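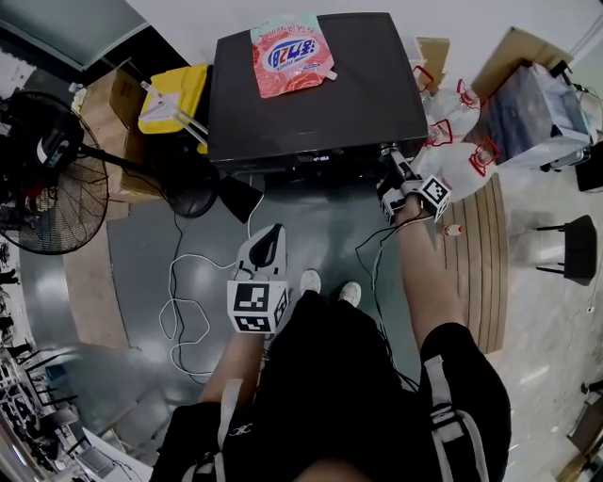

Notes > Storage room > Floor clearing

Print this post | E-mail this post

Clearing the utility corner, part two

The corner at the back of the Himdale unit had reached the point where I was moving three items to reach a fourth. Part one covered the shelves. Part two covers the floor, which I had been putting off because most of what lives on it is either heavy, attached to a cable, or both.

I work with a fixed rule for floor items. Anything that stays must be either furniture, in current use, or too heavy to lift above the waist. Everything else goes on a shelf, in a carton, or out of the building. Dexter Abernathy, who shares the unit and pays half of the rent on it, regards this as excessive. He also owns most of the cardboard.

Starting inventory

The large black appliance is the fixed point. It sits directly on the floor and has controls on its front panel, so the front has to stay reachable. That single requirement decides the rest of the layout. I had drawn a plan with it turned to face the wall and had to throw the plan away.

The standing fan comes second. It has a wire grille and a round black base, and the base is the part that matters for planning. People measure a fan by its head. The head can overhang a stool or a carton without trouble, but the base takes its full circle of floor and will share it with nothing.

After those two, in order of nuisance:

- the yellow plastic stool
- the cardboard, some of it still a box, some of it not
- white plastic bags with red handles, full
- a refill pouch, left on top of the appliance
- a small bottle with a red cap
- cables, black and white

Sequence

I do cables first. A cable on a floor mat disappears from attention within a day and comes back when a foot finds it. The white one was tangled, and I took it apart from the free end, laying it out straight before coiling it. Coil diameter is a matter of taste. Mine is a dinner plate. Each coil gets a paper tag with the name of the thing it belongs to, in pencil.

Second, the top of the appliance. A flat surface at knee height attracts whatever is in the hand of the person walking past, and the refill pouch is a good case. Pouches are awkward to store. They slump when upright and slide when flat. I now keep them in a narrow bin from Kaston, standing on edge like files, with the heaviest at the back. The bin cost less than the shelf bracket under it.

Third, the bags. My procedure is to empty a bag completely before deciding anything about its contents. Sorting from the top down leads to a bag that is half as full and just as vague. Handles get tied only when the contents are leaving. An untied bag is therefore an open job, and I can read the state of the room from the doorway.

Fourth, cardboard. I cut the tape, flatten, and stack by size with the largest against the wall. Dexter keeps cartons from Ruiz-Ortega because they are double-walled, and I concede the point for those. The limit is now 4. When a fifth arrives, one goes.
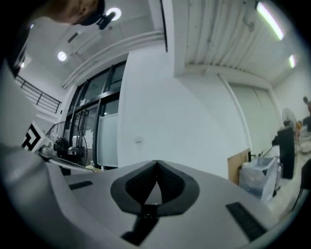 Light and air

This part of the building has two kinds of lighting, round recessed lights and fluorescent strips, and they do not agree on color. The strips have a greenish cast. It makes no difference to lifting boxes, but it does when reading pencil on a brown tag, so the tags are now white.

The air conditioning unit is up high and does a fair job of the upper half of the room. The fan is there for the floor. I keep the space in front of its grille clear -- folded cloth on a stool is the usual offender -- and point it along the wall.

Results

The session took 32 minutes on the clock, excluding one argument about cartons. The stool stays, on the grounds that it is furniture. The small bottle went to the shelf with the other small bottles. The Fultau crate I had bought for cables was too deep, and coils vanished in it, so it now holds rags.

Open items for part three: a permanent route for the black cable, and a decision on the slatted floor panel. I like it underfoot, but small things end up on it and stay there. Dexter wants a second one.

Contact | Copyright, all posts | Back to top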